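Tuesday, after lunch

Vivex gossip tagger, run 11. I fed it 123 celebrity baby stories from the Sundum archive and asked it to pick out who the name came from – mom, dad, a grandparent, whoever. Narendra thinks it does great on singers and terribly on actors, and so far he's right!

It missed 13. Most of those were quotes from grandmothers (they love to talk to reporters, bless them), and it keeps giving them credit for the name when they only said it was pretty. 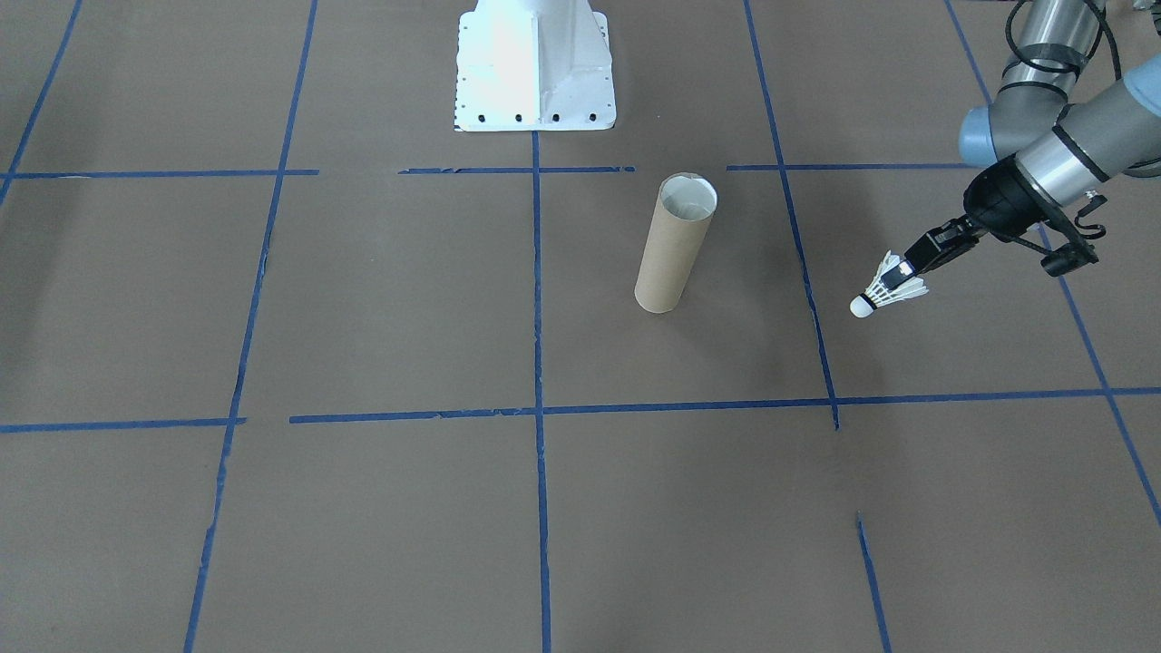 Still to do

Ask Olga for the soap star articles, the ones with the twins. Split the four magazine interviews by speaker and run those again. Heloísa wants "family friend said" counted as a rumor and I'm with her on that, but Vilgot isn't sold yet, so I left the old label in for now.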